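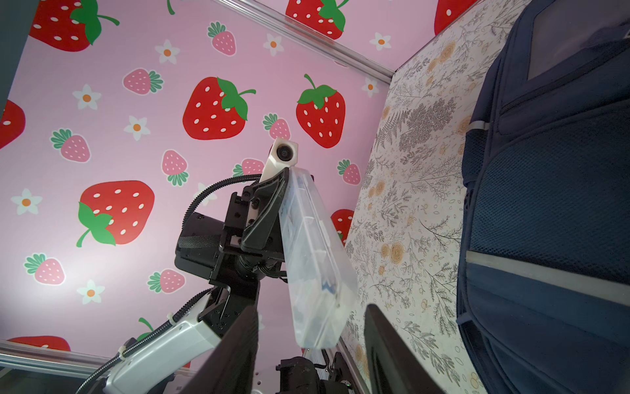
Florencia Urrutia asked under my last review whether the strawberry print gets tiring once you live with it. It doesn't for me, but I like pink, and I only see it when I'm packing.

The print is from Sturnby and I bought it in April for the packing corner. It has large red strawberries with green caps, smaller pink ones, and white flowers with orange centers. I paired it with their botanical print, a fine gray and tan pattern on cream. The two meet in the corner and look better together than I expected from the web page. If you only want one, get the botanical. It goes with more things.

Cleaning is easy. I wipe the panels with a damp cloth and leave them alone. Pencil comes off. Ballpoint leaves a faint mark. Mine arrived with one bent corner, which Sturnby replaced after 9 days. The order form is confusing — the strawberry is item 3694, and it's listed under "kitchen" and nowhere else.

The other thing I've been using is the Korkex day bag in navy. It cost me 50 dollars. The fabric is a slightly textured woven nylon, with a light gray panel and a patch of navy mesh. The rounded front pocket holds keys, a charger and a snack. A thick book makes it bulge and then the pocket is hard to close.

I was most interested in the zippers, having worn out two bags that way. I opened and closed the lower one 200 times over a few evenings. It ran the same at the end, though it does slow down on the curve.
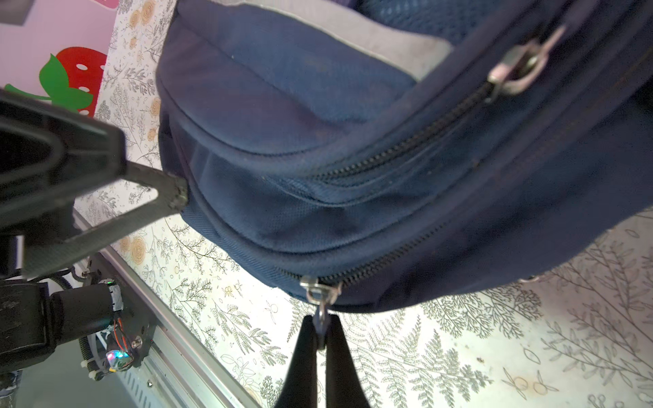 Small pulls are the weak point on every bag I've owned, one reader commented, and I'd put a loop of cord on them the first day. I did that on the lower zipper afterward and it helps. The metal pulls are fine with bare hands, less so with gloves.

The padding along the edges keeps its shape. I would like another outside pocket.

Panels: 4 out of 5, one off for the order form. Bag: 4 out of 5. I'd buy both again, the bag in a lighter color if they make one.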